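Cellule à deux bras : le câble du poignet gauche frotte sur le carton en fin d'approche

Posté par elouafi_cellule le 09/01/2025
Rubrique : Robots et cellules > Câblage et maintenance

Bonjour,

Je m'occupe d'une cellule à deux bras chez un sous-traitant qui fait des essais d'emballage. Les deux bras sont fixés à l'avant du plateau, un à gauche, un à droite, derrière un rail noir. Trois parois fermées, l'avant ouvert. Le travail consiste à présenter un petit carton et à rabattre son panneau supérieur à deux pinces. L'intégration a été faite par Hasteck en July (je recopie l'étiquette, qui est en anglais), le séquenceur est Stomach en version d'origine.

Le défaut : environ une fois par poste, le bras gauche perd la communication avec le dernier moteur du poignet. Le bras se met en sécurité, le droit s'arrête aussi, il faut couper l'alimentation et refaire la prise d'origine. Le journal donne toujours la même ligne, code 449, « axis timeout », sans numéro d'axe. Le compteur de cycles était à 2 231 lors du dernier arrêt.

Ce que j'ai déjà fait :
- échange du câble entre le coffret et la base du bras gauche, sans effet ;
- resserrage des vis de la platine du poignet, deux étaient desserrées ;
- marche à vide toute une nuit sans carton : aucun défaut.

C'est ce dernier point qui me fait penser au faisceau. Le long du segment supérieur, il est tenu par deux clips blancs. Au-delà, rien ne le guide, et en position de travail il passe au-dessus du carton.
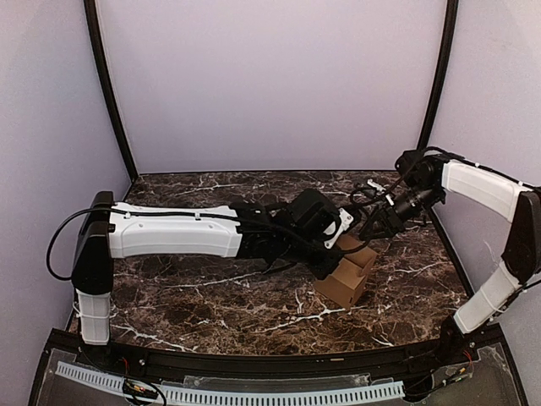
Le constructeur préconise de laisser une boucle libre à l'articulation, mais ne donne ni longueur ni rayon de courbure pour le poignet. Faut-il raccourcir la boucle, ajouter un troisième clip, ou reprendre tout le faisceau dans une gaine ? Je voudrais éviter de refaire l'apprentissage des points.

elouafi_cellule

brosport_maint
12 réponses utiles

Avant de toucher à la boucle, localisez la coupure. Un défaut de communication en bout de chaîne peut venir du câble, du connecteur du dernier moteur ou de celui de l'avant-dernier, qui repasse le signal. Sans numéro d'axe, le code ne permet pas de trancher.

Procédure, puissance coupée et bras soutenu :

1. Débrancher le connecteur du dernier moteur. Contrôler le verrouillage et l'état des contacts. Un contact repoussé de 2 mm dans le boîtier suffit à donner ce symptôme.
2. Mesurer la continuité fil à fil entre les deux derniers moteurs en pliant le câble à la main, surtout à la sortie des connecteurs. Utiliser le mode min/max du multimètre, le bip est trop lent pour une microcoupure.
3. Amener le poignet à la main dans la position d'appui sur le carton et répéter la mesure. Si la valeur saute dans cette seule position, le câble est trop court ou accroché.
4. Examiner la gaine à la loupe côté carton. Le carton est abrasif, une zone mate ou lustrée indique le point de frottement.

Si le câble est marqué, le remplacer. Pas de ruban adhésif sur un câble mobile : il rigidifie localement et la rupture se déplace au bord du ruban.

Pour le cheminement, un troisième clip juste avant le poignet est acceptable à condition de ne pas brider la rotation. Vérifiez la plage réellement programmée. Si le dernier axe est autorisé à faire jusqu'à 360 degrés alors que la tâche en demande un quart, limitez-le dans les paramètres avant de calculer la longueur libre. Fixez ensuite le clip avec le poignet dans la position la plus défavorable, jamais au repos.

Les points appris ne changent pas tant que vous ne démontez ni la platine ni un moteur. En revanche, vous avez resserré deux vis de cette platine : contrôlez au moins un point de référence, l'écart peut être visible au bout de la pince.

atelier_sud
1 réponse utile

Même genre de panne ici, sur un seul bras. J'ai mis un collier plastique au poignet et baissé la vitesse, plus de défaut depuis. Essayez déjà ça.

Commentaire de brosport_maint : un collier serré directement sur le câble le blesse en quelques semaines. Si vous n'avez que ça, intercalez une mousse et laissez le câble coulisser. Quant à la vitesse, elle réduit les à-coups mais laisse le défaut en place.

cblg_31
5 réponses utiles

Un complément côté commande. Comparez l'heure des défauts avec l'étape en cours dans Stomach. S'ils tombent tous pendant la phase où les deux pinces se rejoignent au-dessus du carton, regardez aussi l'alimentation : les deux bras forcent l'un contre l'autre dès que le panneau résiste, le courant monte, la tension baisse en bout de ligne et le dernier moteur décroche en premier. Votre essai à vide ne distingue pas ce cas d'un frottement, le carton étant absent dans les deux hypothèses.

Essai simple : refaire la séquence avec un carton dont le panneau supérieur a été découpé. L'encombrement reste presque le même, l'effort disparaît. Si le défaut persiste, c'est le câble ou un connecteur. S'il ne revient pas, mesurez la tension au dernier moteur pendant l'appui, avec un enregistreur.

Profitez de l'arrêt pour contrôler les bornes à l'avant de la cellule, côté goulottes. Une borne de masse mal serrée donne les mêmes symptômes.

Commentaire de elouafi_cellule

Merci. Contrôles 1 et 2 faits : connecteurs corrects, mais la résistance saute sur un fil quand je plie le câble à la sortie de l'avant-dernier moteur. Gaine lustrée à cet endroit. Câble commandé chez Hasteck, je monterai le troisième clip en même temps. L'essai avec le carton découpé est prévu après remplacement, et le dernier axe est déjà limité dans les paramètres.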